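Speaker notes — Knife Safety and Cut Injuries in Shared Kitchens
Regional Food Service Training Session, October
Presenter: Ketsara Rattanakul, Office of Workplace Health, Avville

Slide 1. Title
Welcome participants and thank the Peltdale site for the use of the hall. State that the session runs until 11:30 and that questions will be taken after slide 4 and at the close.

Slide 2. Why this subject, and why now
The office reviewed 946 injury reports from shared and institutional kitchens in the district. Of these, 299 were cuts to the hand or fingers. Pause here. Cuts are the largest single group in the review, ahead of burns and falls.
Note for presenter: the printed handout gives the breakdown by site. Do not read it aloud. Refer anyone from Cruzado to the second page, where their figures are listed separately at their own request.

Slide 3. When cuts happen
Most of the reported cuts took place during washing up and putting away — a point that often surprises kitchen managers. Preparation work comes second. Ask the room how knives are returned to storage at their own sites and allow two or three answers.
Mention the sink rule: a knife is never left under water or under other items. It is washed by the person who used it, dried from the spine side, and put back at once.

Slide 4. The board and the blade
Remind participants that a board must lie flat and must not slide. A damp cloth under the board is acceptable. Boards with deep grooves should be replaced under the site's normal purchasing schedule.
Leave the pictures up while speaking.

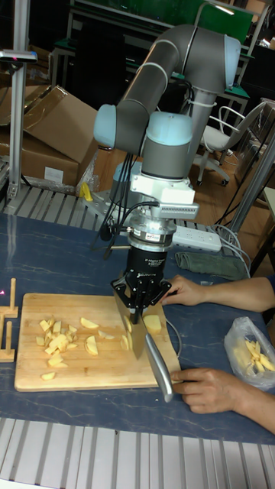
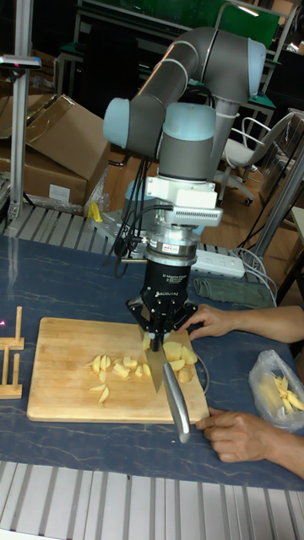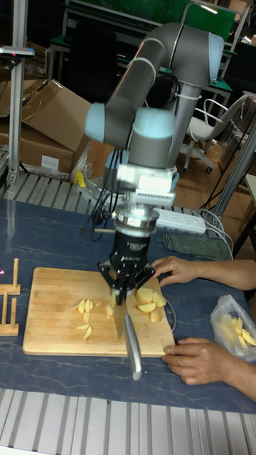
Slide 4: Kitchen knife held in a gripper.

Take questions. If asked about cut-resistant gloves, say that the office supports their use on the non-knife hand, and that they do not replace training. If asked about brands, decline politely.

Slide 5. Sharpening
A dull knife calls for more force, and more force means less control. The Fandulley kitchens moved to a fixed sharpening schedule last year, with every knife logged and checked by a shift lead. Their log sheet is included in the handout and may be copied freely.
Sites with 48 or more knives in service should name one person to keep the log. Smaller sites may combine this with the monthly equipment check.

Slide 6. Reporting
Every cut is to be reported, including those treated with a simple bandage. Explain the short form — one page, both sides. The signed copy stays at the site and the second copy goes to Avville.
The office has 640 printed forms on hand. Boxes are at the back of the hall, and each site may take one pack.

Slide 7. Close
Repeat the date for return of the site checklists, as shown on the slide. Thank the kitchen leads for releasing staff during the morning shift. Collect sign-in sheets before participants leave the hall.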